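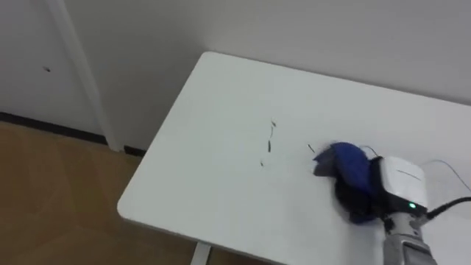 Cleaning a matt white table without leaving smears or bits

Posted in Cleaning and Laundry, September

I bought a white table with rounded corners for the back room and it shows everything. The top is matt, quite smooth, and every crumb or dark speck stands out on it. I wipe it after meals with an ordinary cloth and spray. It looks fine until the light comes in low, and then there are smears all over the top and a line of small bits along the edge where I finished. Twice now I have dragged something gritty across and had to check for scratches. The one I have is a Fusell and the leaflet says only "wipe clean". Is there a proper way to do it, and is anything safe for a brown ring left by a mug?

butcombe_hill

Get the bits off first, dry. A soft brush and a dustpan will do, or a dry cloth held flat and moved in one direction only. If you start with a wet cloth the crumbs stick to it and you push them about, which is where your line at the edge comes from. Finish by bringing everything over the side into your other hand.

Then wipe with a cloth wrung out hard in warm water with a small drop of washing-up liquid. Fold it in four so you have clean faces to turn to. Go over again with plain water, and dry it straight away with a tea towel. Most smears on matt tops are leftover soap or spray. I stopped using kitchen spray on mine altogether — it left a film that took three goes to shift.

For the rounded corners, follow the curve round with the cloth over your fingertips, and do the rim under the lip as well. Grease collects there.

Mug ring: bicarbonate of soda and water mixed to a thin paste, left on for five minutes and wiped off gently. Try it somewhere out of sight first. Don't use a scouring pad or cream cleaner, as they will leave a shiny patch on a matt finish and you can't get it back.

Wet_Tuesdays_50

Microfibre. Any colour, but wash it without fabric softener or it smears.

ovenglove600

Agree with the first reply except for the bicarb. I used it on a Stakwood desk and rubbed too hard, and there is a dull circle there now. Warm soapy water on a cloth, laid over the ring for ten minutes, got the next one out with no rubbing. Tea took two tries. Also shake the cloth outside before it goes in the wash, or the crumbs end up in the machine filter.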